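Tonon Release Archive - README

What's in it

This dataset holds the text of press releases put out by small consumer brands, along with the notes our team made on each one. Most are product launches, online video campaigns and sales milestones. It was put together at Lurley to help people study how young companies talk about themselves when they want media coverage.

Each release has its own text file, named with the brand's short code and a running number. The file index.csv links every release to its notes. If you only want the text, you can skip the index.

Fields in index.csv

release_id - matches the file name
brand - trading name as given in the release
headline - copied as is, capitals included
claim_type - views, revenue, followers, award or other
quote_source - founder, staff, customer or none
word_count - body only, without the contact block
checked - yes or no

How the notes were made

Every release was read by 2 people working separately. Where they disagreed on claim_type, Elvira Apaza made the final call. Her reasons are in decisions.txt, which is worth a look before you use that column. The line between revenue and other is fuzzy when a company says "record demand" and leaves out a dollar figure.

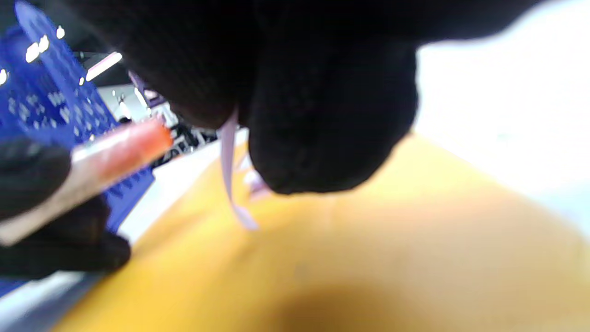

Photo: Lurley

Releases longer than 60 lines were split into parts and joined again after labelling. A few still have a stray blank line at the join. Phone numbers and personal email addresses have been taken out and replaced with the word REMOVED.

Known problems

The Morais releases use two spellings of the brand name. We kept both, so search for "Morais" and "Moraes".

Flandden sent out the same release under 4 headlines. All of them are in the set, and the body text is identical. Drop the extras if you're counting words.

Claims in the releases have not been verified. A "yes" in the checked column means the text matches the source page, and says nothing about the sales or view figures in it.

Changes

May update: fixed 21 rows where quote_source had been left blank, and changed the dash in headlines to a plain hyphen.

Use

Free for research and teaching. Please credit the Tonon Release Archive. The releases still belong to the companies that wrote them, so ask before reprinting one in full.

Corrections are welcome - include the release_id and the line you think is wrong.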